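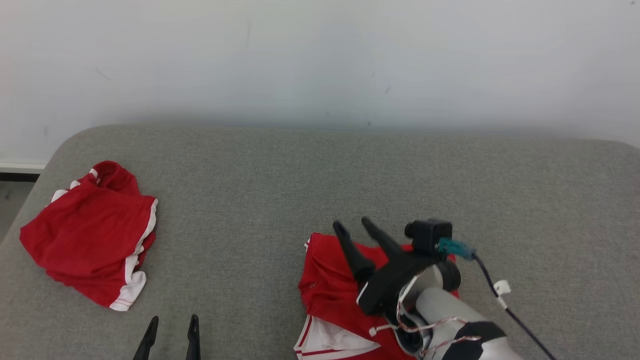
Work with the red shorts on the gray cushion, right arm over the second garment.

Progress report to the Ngata fund, 25 Oct 2020
Prepared by Costel Surdu, Anex workshop, Pokimthorpe

Since the last report our main activity was the open day. We had 200 visitors, which is more than we planned, and the groups had to be made bigger. Every group stayed 11 minutes at the clothes folding station and then went to the talk by Caoimhe Gallagher in the next room.

The folding program, which we call Kadow, works with two arms. For the visitors we chose shorts, as they are small and people understand quickly what the robot must do. The garment is put down in no special order and the arms must find an edge before they can fold. The white trim helps the public to follow which edge is meant. It does not help the program very much, and I would like to say this clearly, as one visitor wrote in the guest book that we had marked the clothes for the robot.

Results of the day: the program made a fold which we accept in most of the tries, but it was slow when the inside of the garment was turned out. Raelene Dunstan has the full table and will send it with the accounts. We had to stop 6 times, mostly to start the software again. No person was hurt and no equipment was damaged.

Costs of the open day were 570 dollars, for printing, chairs and drinks. This is inside the amount you approved in March.

For the next period we ask to move the remaining travel money to spare gripper fingers. Angus Tamihana can explain the prices. We also received a request from Noeline Henare to repeat the demonstration at her school, and we wait for your opinion before we answer her.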